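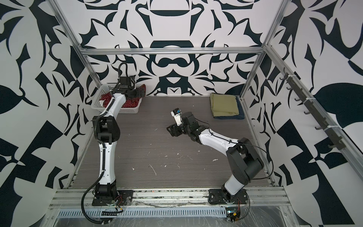

## Titex Traklow drying cabinet

Model: Traklow, single door, vented
Supplied by: Sendstead
List price: $2979, delivery extra
Status: current

The Traklow is an upright drying cabinet for garments that should hang or lie flat while they dry. It is sold to alteration shops, costume stores, small laundries and schools with a sewing room. The cabinet blows warm air in at the base and draws moist air out at the top through a rear duct. There is no drum, so zippers, rivets and metal buttons do not knock against anything during a cycle.

It replaces the earlier two-door cabinet. Shelves and hanger rails from the two-door model do not fit. Duct parts do.

### General data

| Item | Value |
|---|---|
| Type | Vented, electric heat |
| Hanging rails | Two, removable |
| Flat shelves | Four, wire, coated |
| Rated load | 31 lb, dry weight |
| Programs | 9 |
| Door hinge | Right as supplied, reversible |
| Motor service interval | Around 4000 running hours |
| Lint screen | One, behind lower panel |
| Duct outlet | Rear, top center |

The rated load is for clothes spread across both rails. With all shelves fitted and the rails removed, work to half the rated load. Shelf loading limits the air path long before it reaches the limit of the steel.

### Programs

Programs 1 to 3 are timed and run at low, medium and high heat. Programs 4 to 7 are sensor controlled and stop when the exhaust air falls below a set humidity. Program 8 is fan only. Program 9 is a short warm-up used before loading in an unheated room.

The sensor reads exhaust air for the whole cabinet. It has no means of telling a dry shirt from a damp waistband hanging beside it. Mixed loads will therefore end early for the thick pieces, and a timed program is the better choice for them. If a sensor program ends and the seams are still damp, run program 2 for a short time and check again.

Program settings are held when the power is off. A program interrupted by opening the door continues from the same point when the door is closed, provided this happens within ten minutes. After that the control returns to standby and the program has to be selected again.

### Loading heavy cotton and denim

Spin the load well before it goes in. Water removed in the washer costs far less than water removed by heat, and a dripping load can trip the base tray float switch, which stops the heater and leaves the fan running.

Skirts and pants hang from the waistband, with the clips set at the side seams. Turn pocket bags out where the cut allows it. Patch pockets dry last along the lower edge, where there are several layers and the air moves slowest – check there before the garment is folded. Keep buttons fastened on anything dried flat so that the placket stays in line.

Dark denim can mark light garments if they touch while wet. Leave a gap between hangers or dry it as a separate load. Coated shelves wipe clean, but dye left on the coating through several warm cycles becomes hard to remove.

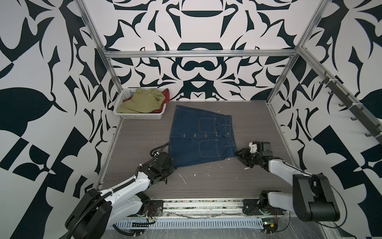 ### Installation

The cabinet must stand on a level floor that will not flex when it is loaded. Four screw feet are fitted. Adjust the front pair first, close the door, and check that the gap along the latch side is even from top to bottom. An uneven gap lets warm air out at the front and lengthens every sensor program.

Leave a hand's width behind the cabinet for the duct. Side clearance is not needed for ventilation, although the lower right panel has to come off for motor service and somebody has to be able to reach it.

1. Remove the transit brackets from the fan housing. There are two, painted red. The fan will not turn with either one in place.
2. Connect the duct collar with the clamp supplied. Do not use screws that reach into the air path, as they collect lint.
3. Keep the duct run short, with no more than two bends.
4. Connect to a dedicated supply. The plate behind the lower panel gives the electrical rating for the version delivered, and it takes priority over any printed sheet.
5. Run program 8 with the cabinet empty and confirm air flow at the outside vent.
6. Run program 3 empty, with the room ventilated. A faint smell from the heater is normal on this run.

To reverse the door, order the Niazi hinge set. The factory hinges are handed and cannot be turned over. The set includes a new latch plate and a blanking strip for the old holes.

### Room finishes

Surfaces next to the cabinet stay close to room temperature when the duct is sealed properly. Most complaints about peeling paper or lifting paint have been traced to a leaking collar, with moist air spreading behind the unit. Washable paint or vinyl-faced wallpaper is suitable. Uncoated paper is a poor choice in any room where laundry is dried, with or without a cabinet. 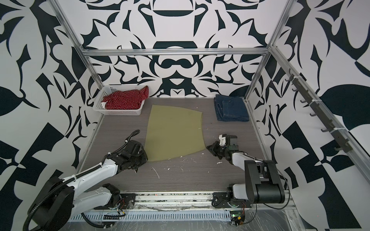

Where the duct passes through a finished wall, cut the opening slightly oversize and close it with the trim ring. Seal the ring to the wall and leave the duct free to slide inside it, so that movement of the cabinet does not tear the finish.

### Maintenance

Clean the lint screen after each working day. It lifts out once the lower panel is down. Wash it in warm water when brushing no longer clears it, and refit it dry.

Wipe the humidity sensor monthly with a damp cloth. It is the small grey cap on the ceiling of the cabinet, next to the outlet. Fabric softener residue on the cap causes long cycles and is the usual reason for a sensor program that does not end.

The running hour counter is shown by holding the start button for five seconds in standby. Motor service resets it. The door seal is a wear part and is sold by the length.

### Parts and accessories

- Wire shelf, coated, single
- Hanging rail with end brackets
- Niazi hinge set, left
- Duct collar and clamp
- Trim ring, white or plain steel
- Lint screen
- Door seal
- Glove and hat pegs, fit either rail

### Contact

Technical questions and duct layouts: Atif Jadoon, Sendstead
Parts orders and returns: Junaid Tarar, Sendstead

Quote the serial number from the door frame when ordering seals. Cabinets built before March use the narrower profile.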